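My knees started talking to me in the 86th minute, and they weren't being polite. I'd signed up for Brilard's over-30 soccer league thinking I was still the winger I'd been in college. Then Wiroj Khamphan, our left back, pointed out that I'd been walking since halftime (he was right, and he was very cheerful about it).

So I did what any sensible adult would do and asked for more practice. We've got 14 players on the roster, and on a good night nine of them show up. We run passing drills until it's too dark to see the ball, then somebody always wants one more goal – and off we go again! 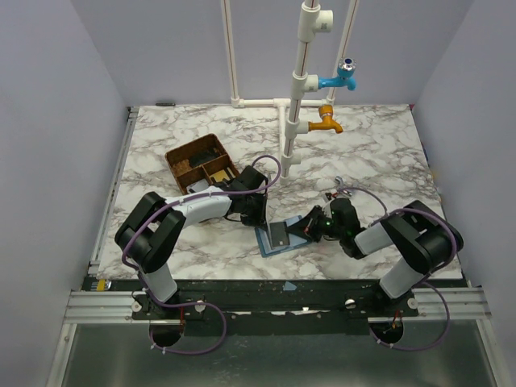
What surprised me most is how much I look forward to it. I spend all day thinking about that one cross I should've hit with my left foot. We lost to Vuritz in March, badly, and I drove home singing. Wiroj says we'll get them in the rematch. I've bought new cleats, just in case he means it.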